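Why shadows have soft edges
Light and surfaces, part 4. For readers aged 8 to 11.

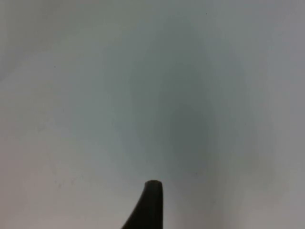 A shadow is a place that light cannot fully reach. Light travels in straight lines. When an object stands in its path, the light is stopped, and the surface behind receives less of it.

Large and small lights
A small, bright light makes a shadow with a sharp edge. A large light, such as a cloudy sky or a wide ceiling panel, makes a shadow with a blurred edge. Each part of a large light shines from a slightly different place. Near the edge of the shadow, some parts of the light are blocked and others are not.

The dark middle is called the umbra. The paler border is called the penumbra. There is often no clear line between them.

Why pale, plain surfaces are useful
A pale surface reflects most of the light that lands on it, so a small drop in brightness is easy to see. A matt surface (one that is not shiny) spreads the light in many directions. A shiny surface can act like a mirror and make bright spots that hide the shadow. Patterns also make the edge harder to find.

White does not always look white. The same sheet of paper can look cream in one place and bluish grey in another. Its colour depends on the light reaching each part.

Test it
You need a sheet of plain white paper, a desk lamp, a ruler and a pencil.
1. Lay the paper flat and switch on the lamp. Do not touch the bulb.
2. Hold the pencil 1 cm above the paper. Look at the edge of the shadow.
3. Raise the pencil to 19 cm. Look again.
4. Raise it to 27 cm, keeping it below the lamp.

The shadow becomes paler and its edge spreads out as the pencil moves away from the paper. If there is no change, switch off any other lights and repeat the test.

Words to know
Diffuse: spread out in many directions.
Matt: not shiny.
Opaque: letting no light through.

Next in this series: Part 5, Mirrors

Zellville Science Pages. Updated 4 May 2024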